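Wandineo Clothes Library, Clondard
Progress report to the Jatoi Fund
February 2024

Since our last report in July we have kept the library open on two afternoons each week in the hall at Clondard. Families can borrow children's clothes for up to three months and bring them back when the child has grown. At present 89 families are registered. We had promised you 115 by this time, so we are behind the plan, and I explain the reasons further down.

Donations are coming in well. Most are for babies and toddlers, and for these sizes we have more than the shelves can hold. For school age we still have too little, above all trousers and winter coats.

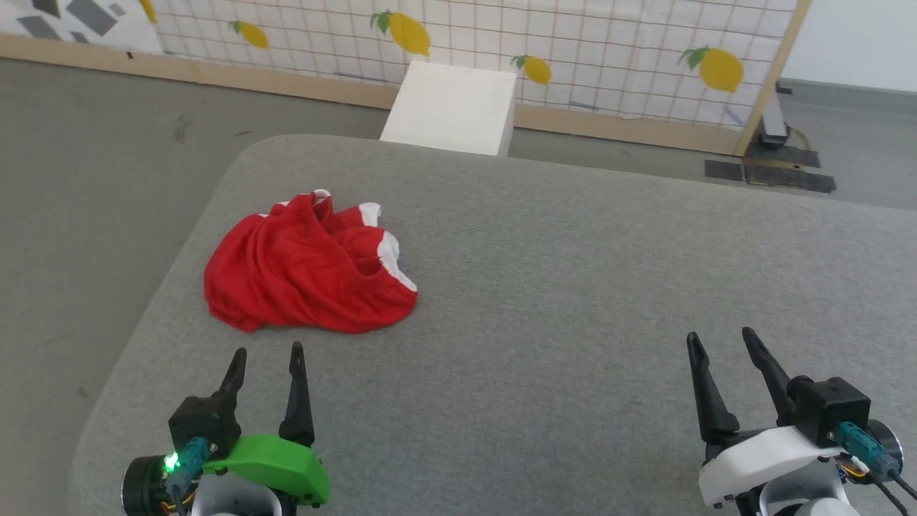 Red garment with white trim.

Sorting takes more hours than we wrote in the application. Each piece must be checked, washed, mended if needed and given a label with the size. We have now changed the order of work: mending is done before labelling, and pieces which are too worn go to the textile bank at once. This has made the waiting pile smaller, but it has not gone.

The lower number of families has mainly to do with Wismont. We planned to open a second point there in the autumn. The room we were offered had damp in one wall, and the landlord did not repair it in time. We have now an agreement for another room, closer to the bus stop, and the rent is a little higher than in the budget - we ask for your permission to move this difference from the line for printing. 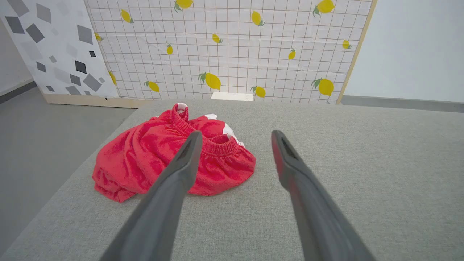

The printing line is not fully used, as we give most information by text message and on the notice board at the health centre. Parents tell us they prefer this to leaflets.

Spending is otherwise within the budget. The washing machine had one repair, paid from our own income. For the next period we want to open in Wismont, collect more clothes for older children and make the borrowing form shorter. The table of costs is attached, and the receipts can be sent if you wish to see them.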